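# Wedton library finishes its new study room
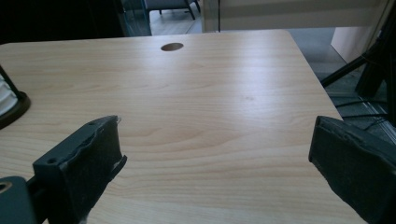
After a spring of sawdust and patient neighbors, the upstairs study room at the Wedton library is open again, and it is a much friendlier place to spend an afternoon than it used to be. The old tables, which had wobbled through more homework than anyone cares to remember, went out in April, and 5 new desks from Gisero have taken their places along the window wall. They are pale and smooth, with a soft grain running across the top and a small oval hole near the far edge for cords - a little thing, but regulars who remember stepping over laptop chargers will be glad of it.

The desks cost $400 each, with most of the money coming from the winter book sale, which brought in $1,551. The rest came out of the library's furniture fund. Chairs from Statura are still on order and should arrive before school starts, so for now the old ones will have to do.

The room opens at 9 a.m. and can be reserved at the front desk or by phone - walk-ins are welcome too, whenever there's a seat free.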